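Home | Dance & Video | Remixing | Gear | Archive

How to Make a Fan Dance Video for a Remix You Love
Last updated: April

So a remix has taken over your life and you want to dance to it on camera. Do it! I made my first one for Zutine's "Brutley" (the Levmont remix, all four-to-the-floor and handclaps) and I've been hooked ever since. You need a phone, a bit of floor and a song you can stand hearing a lot.

1. Map the song
Listen with a pencil in your hand and write down every change: verse, build, drop, that weird bit with the cowbell. My map for "Brutley" had 19 lines, and I used every one of them.

2. Pick two big moves
Only 2! Save one for each chorus and let them come back, so people start doing them at home. Everything else can be stepping, pointing and attitude.

3. Film the whole song, several times
Play the track out loud and dance it start to finish. Then change your shirt, move the phone somewhere lower and go again. Full takes are a dream to edit, and you always get a happy accident around the second chorus.

4. Line up the sound
Drop the clean track into your editor, find the first kick drum in each take and slide the clips until they match. Mute the phone audio once you're happy.
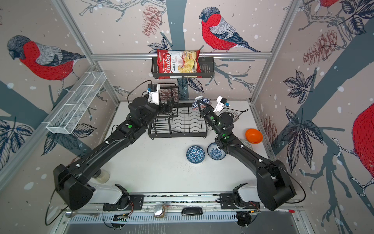 5. Cut on the beat, then break it
Start with a cut every eight beats. When the drop hits, go to every two, then hold one long shot right after. It feels fantastic!

6. Ask before you post
Send the artist or label a friendly note with a private link. Levmont wrote back to me with three exclamation points.

Comments (3)

Kirstin Imrie: Tried the shirt change and my sister thought I'd hired dancers. Love this.

Archie Baird: What do you do if the takes drift out of sync near the end?

Hanne Niskanen: @Archie cut the take in half and line up the second part again. Works for me every time.

Previous | Next | Back to top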